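# Fita elástica Enau 233 – malha tricotada para cós

A Enau 233 é uma fita elástica plana, de cós, fornecida pela Iteo em rolos para confecção. Destina-se a calças e calções de malha, pijamas e vestuário desportivo de peso médio. Não é recomendada para roupa de banho.

## Características

| Parâmetro | Valor |
|---|---|
| Construção | Tricotada, plana |
| Alongamento máximo | 233 % |
| Perda de tensão após ensaio | 5 % |
| Lavagem | Até 40 °C |
| Cores | Branco, preto, cru |

O ensaio de fadiga segue o procedimento interno Pärn: 700 ciclos de extensão, com repouso antes da medição final. Os valores referem-se a fita nova, sem costura. Cada linha de pesponto sobre o elástico reduz o alongamento útil – convém coser uma amostra antes de fixar a medida de corte.

## Aplicação

1. Desenrolar a fita e deixá-la em repouso durante a noite.
2. Cortar à medida e unir as pontas em ziguezague, sem sobreposição excessiva.
3. Marcar quartos no elástico e no cós.
4. Coser com tensão uniforme, agulha de ponta redonda.

Nos modelos com cordão, abrir as casas ou aplicar os ilhós antes de fechar o cós. O cordão é vendido em separado. 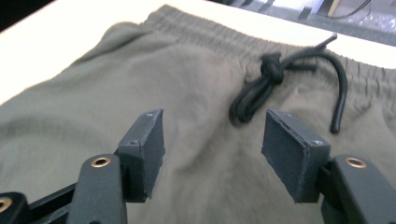
Não passar o ferro diretamente sobre o elástico. A secagem em máquina é admitida a baixa temperatura.

## Fornecimento

Rolos em caixa de 9 unidades. Os rolos abertos não têm devolução. A variante Rodley, com canal central para cordão, tem referência própria e prazo de entrega mais longo – consultar a disponibilidade antes de encomendar.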